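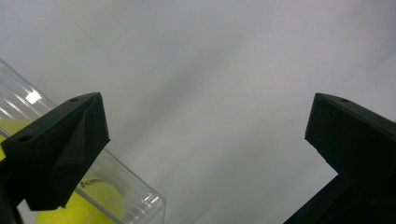
Does the surface change how high a ball bounces?

Project report, second term

The question came from a tennis court near Skania, where players complained that balls sat up less in December than in summer. I wanted to know how much of that was the ground and how much was the ball.

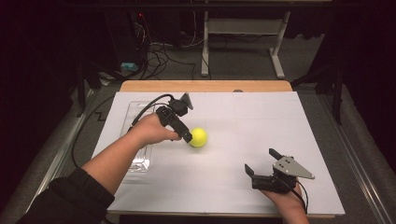
Hongmei Duan

Method

Each ball was dropped from a height of 100 cm beside a metre rule taped to a wall. I filmed the drop on a phone and read the height of the first bounce from the slowed-down film. Every surface got 10 drops with the same ball. The surfaces were concrete, short carpet, lino, a rubber gym mat and damp grass. The balls were kept indoors overnight before use.

For the cold test I put two balls in the fridge at home and dropped them on the concrete straight after taking them out.

Results

Concrete gave the highest bounce and grass the lowest. On grass the ball came up to less than 50 cm on every drop. Lino was very close to concrete, and I would not like to say there is a real difference between them. Carpet was a little lower. The gym mat was hard to read -- the ball often went off to one side and two drops had to be done again.

The cold balls bounced lower than the ones kept indoors. They warmed up in my hand between drops, and the last few bounces were higher than the first few. 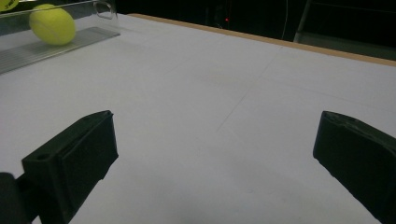

2 min read

Problems

The phone was not always level with the top of the bounce, so some readings will be a bit high or low. I should have fixed it to a stand from the start. I also used one make of ball only. The grass was cut halfway through the week and I did not repeat the earlier drops.

What I would do next

I would use older balls as well as new ones, and try clay if the club at Dantas would allow it. A proper thermometer reading of each ball would help -- I only wrote down "cold" and "not cold".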